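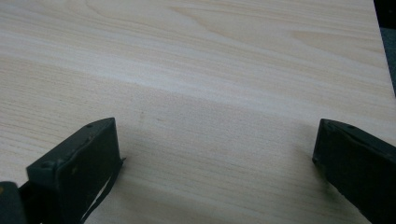 Indira Thampi has opinions about tabletops. Strong ones! I'd been in her kitchen maybe a minute before she had me running my palm across hers, first along the grain and then against it, and asking me what I could feel. (Nothing, I said. Good answer, apparently.)

"People buy a table with their eyes and then live with it with their elbows," she told me, filling the kettle. "So I start with the elbows."

Indira has been refinishing furniture for 17 years, mostly kitchen tables and desks, mostly for people who found her through a neighbor. I came to ask her about pale wood, because my own table is pale and I've been fretting over it ever since a certain incident with a pot of beet soup.

Does light wood really show everything? "It shows color," she said. "Beets, turmeric, red wine, yes, of course. But crumbs and dust? You'll see those far more on a dark table. I had a nearly black one for five years and I was wiping it all day long. I gave it to my brother."

She likes a top with quiet lines for most of its width and then one spot where the grain loosens up and starts to swirl. Cathedral grain, she calls it, the kind with those long curving arches. When she's helping someone pick out a board, she asks them to find that spot first and decide where they want it. "Some people want it right in the middle. I like it off to one side, where I put my coffee. You look at it every morning, so it should be somewhere you look!"

We got to talking about light, too. A pale top by a window can go almost white in a band where the brightness lands, and Indira gets calls from people convinced their finish is wearing away. "I tell them to walk around to the other side of the table. Nine times out of ten the white patch walks with them." I laughed, and then I went home and did exactly that, and yes, mine walked.

Her friend Aušra Kuusk dropped in halfway through with a bag of pears and joined right in. Aušra does upholstery out of the same workshop and thinks Indira fusses too much. "She'll sand for 60 minutes and then ask me if it's smooth," Aušra said. "It was smooth after 30!"

Indira waved this off. What she will admit is that most tables need a lot less than people give them. A damp cloth, a dry cloth, a coaster if you remember. No sprays. And if you don't know whether your top is solid or veneer, find out before you go anywhere near it with sandpaper. Look at the edge, she says, and see if the lines on top carry on down over the side.

And the beet soup? She asked how long it had sat there. Overnight, I confessed. Aušra winced and passed me a pear.

"Put a bowl on it," said Indira.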